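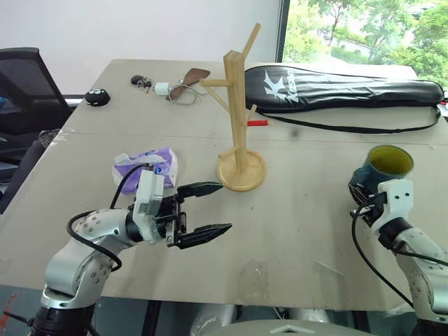
Notes for "Pricing the Family Session," Standholm small business meetup, October 15, 2020

Before I start

Water. Clicker. Turn the phone off, including the alarm that sounds like a duck.

Don't apologize for the slides. Last time I apologized for the slides for so long that I lost the slot for the slides.

Opening

I photograph families. Mostly babies, mostly in Standholm, mostly in houses where someone has just shoved everything into the hall closet. I started with one camera, one lens, and a price I made up while a woman on the phone waited for me to say it.

The price was 50 dollars. (Pause. There is usually a photographer in the room who makes a noise.)

For that she got two hours, a drive to Stisley and back, and every picture I took. All 273 of them, edited, one at a time, over most of a week. She was very happy. She told all her friends. I would like you to think about what it means when a customer like that tells all her friends.

Slide 2: Where the time goes

Ask the room how long a one-hour session takes. Let them guess. Somebody will say two hours, and that person has no children and a fast computer.

Walk through a real one. Messages back and forth about what to wear. Messages about the weather. The message that says the baby has a cold. The new date. The drive. The hour itself, of which the baby is awake and cheerful for nine minutes. Then the drive home, backing up the files, choosing, editing, uploading, sending the link, and sending the link again because it went to the husband's old work address.

My average came out at 9 hours per family. I wrote it down for a whole winter, beginning in January, in a notebook I otherwise used for groceries. Show the notebook page. Leave it up long enough for them to read "eggs."

Slide 3: The arithmetic

Do this one slowly. I know it's division, but I managed to avoid doing it for over a year.

50 dollars, less gas, less the gallery subscription, divided by nine. Don't say the number. Click, let it appear, drink some water.

If somebody says "but you love it," agree with them. I do love it. The gas station in Stisley has never once asked me how I feel.

Slide 4: What I changed

I made 3 packages. Small, middle, large. I named them after flowers first and had to keep a list by the phone to remember which flower was which, so now they are called small, middle and large.

Small is a short session and a short gallery. Middle is the one I want people to buy, and they mostly do. Large has an album in it. Hardly anyone buys large. It sits there making middle look sensible, and I'm fond of it for that.

Hold up the album. The linen one, from Wuverura. Pass it around and ask for it back — I lost the last sample at a talk just like this one, and I have my suspicions about the second row.

Slide 5: Saying it out loud

This is the part people come up to me about afterward, so don't rush it.

I practiced saying my new price in the car. I said it to the dashboard. The trick, if there is one, is to stop talking after the number. I used to say the price and then keep going: "but we can work something out, or if that's too much, or I could do it for less, or I could just come over." That is four discounts, and the other person hasn't opened their mouth.

Have them try it with a neighbor. Two minutes. They will hate it. Walk around and look encouraging.

Slide 6: Old clients

Some of them left. Say so plainly. The first family to get the new price sheet wrote back one word, and the word was "Wow," with no exclamation point.

I wrote to everyone who had booked before and gave them one more session at the old rate, with an end date. Most used it. Some came back after that at the new rate and never mentioned it. I had been losing sleep over those people.

If time is short, skip to slide 8.

Slide 7: Booking tools

Keep this brief. I use Geagea for the calendar and deposits. It's fine. It sends a reminder the day before, which has cut down on the number of times I've stood on a porch holding a tripod while a man in a bathrobe said "was that today?"

Take the deposit at booking. Somebody will ask what happens if a baby is sick. I move the date. I've yet to meet a baby who was faking.

Slide 8: Homework

Track one job from the first message to the last. Everything counts, including the time spent looking at other photographers' websites and feeling bad, though maybe put that in its own column.

Then divide.

Questions

Likely ones: contracts (yes, always), friends and family (one free session each, in writing), whether to put prices on the website (I do; the phone got quieter and the calls got better).

If they ask what I charge now, say the number and stop talking.

Get the album back.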